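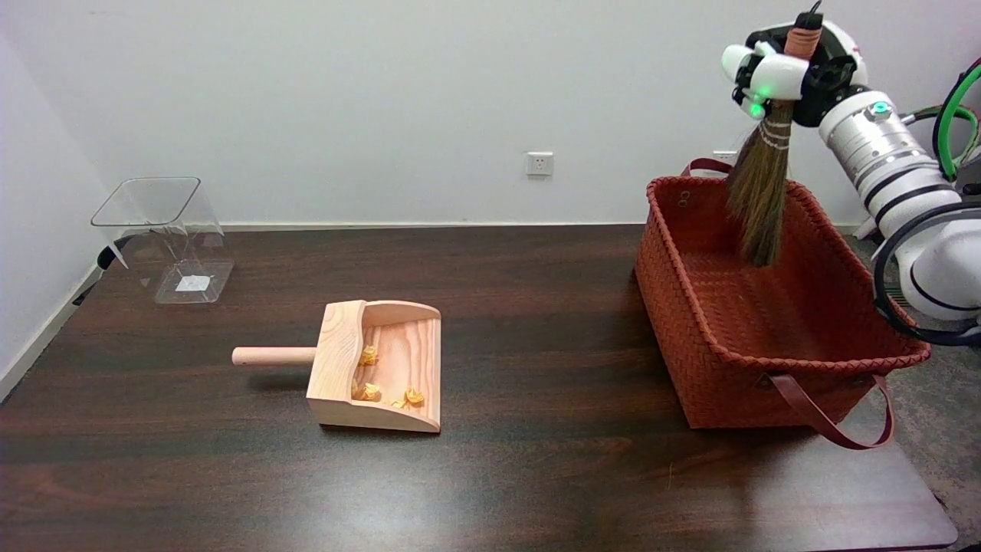
Software Engineer, Manipulation Planning and Control
Ikier Robotics Group, Fovon Campus
Reference 2146

Shares 3 Comments 2

The Ikier Robotics Group invites applications for a full-time software engineer to join its manipulation team. The position is funded for three years, with a possible extension, and begins in March. Applications must be received by Dec 17, 2024.

The team develops Plernum, a software stack that lets a robot arm with a multi-fingered hand carry out household tabletop tasks from start to finish. Current tasks include sweeping up crumpled paper with a hand broom and a dustpan, emptying the dustpan into a bin, and putting tools away in a basket. Each task joins several skills in sequence, and much of the present work concerns the handover from one skill to the next - releasing a tool cleanly, checking the result, and choosing the following grasp.

The successful applicant will:

- maintain and extend the motion planner, in particular for placing long or flexible tools inside open containers without striking the rim;
- improve grasp control for thin handles, including the detection of slip;
- work with the perception team on locating clear plastic containers, for which depth readings are often incomplete;
- write tools for replaying and labeling recorded trials, of which the present library holds 746;
- review code and keep the written documentation current.

Applicants should hold a bachelor's degree or higher in computer science, engineering or a related field, and should have at least two years of experience writing C++ or Python for physical robots. Working knowledge of inverse kinematics and collision checking is required. Experience with learned control policies is welcome but will not be treated as a condition of appointment.

The post is based on site at the Jacobs Building. Remote work is possible for up to two days per week after the first three months, subject to the testing schedule. Salary will be set according to experience and the Group's published pay scale.

Applicants should submit a resume, a cover letter of no more than two pages, and a link to or sample of code they have written themselves. Shortlisted applicants will be asked to attend an interview and to complete a short planning exercise on the team's simulator. Travel costs within the country will be repaid.

Questions about the position should be addressed to Ultan Phelan, Head of Manipulation Software, quoting the reference above.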